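Trallirport Community Help > Arm control > Faults and stops

Sim arm throws protective stop when fingers close on cup, every run

gramia_bench
Posted 9/3/19

Hi all, stuck on this since August. Running the kitchen world in Trallirport with the stock arm and two finger gripper. Job is simple, go to the cup, close, lift, carry it over the counter. Approach is fine. Fingers start closing and then fault 341 (contact force limit) and the whole arm locks. Have to reload the world to clear it. Same script ran clean on the old build, 1,799 cycles no stops. Updated, now it wont finish one.

Already tried: slower close speed, fresh world, reinstalled the Brodum gripper plugin. No change. Log just says limit exceeded, no joint number. This is supposed to go on a real arm next so I dont want to just turn the limit off. Same kitchen layout as before, island and all. 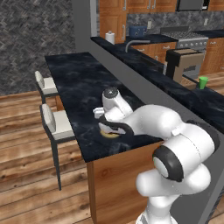 afridi_sim
Don't turn it off, good call. Had 341 after the same update. For me it was the finger pads. New build reads the collision shape from the plugin file and the old file has the pads thicker than what gets drawn. So the sim thinks you're squeezing way before it looks like you are. The force shoots up in one step and you get the stop.

Check it like this:
Turn on Show Collision Shapes.
Step the close one tick at a time, not play.
Watch if the shapes overlap while the pads you see still have a gap.

If they do, it's the file. Go to the gripper config, set pad_source to mesh, save, restart the whole program. Reload world is not enough, it keeps the old shape cached. Took me a whole evening to find that out.

Also look at the wrist view right before you close. If you come in off center one finger hits first and pushes the cup into the other one. Same fault number, totaly different problem. Mine with the cup between the pads:
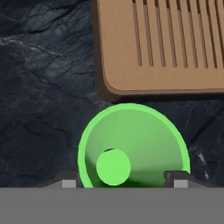 Wrist view, green cup in the gap between the two fingers, slatted tray behind it.

Anything inside the cup has its own collision shape too btw. If it's touching the wall of the cup the solver can get jumpy. Try a run with an empty cup first.

brodumfan56
just raise the force limit to 9 and it goes away. works for me

afridi_sim
Please don't do that if it's going on hardware. The stop is doing its job, the shape is wrong. Raise it in sim and somebody copies that config to the real arm and then you've got a gripper that crushes whatever is in it. Fingers included.

gramia_bench
Ok it was the pads. Shapes overlapping with a clear gap on screen. Set pad_source to mesh, full restart, 56 cycles now and no 341. Left the limit where it was. Still get a small jump on lift when there's somthing in the cup, will start a new thread for that one. Marking solved, thx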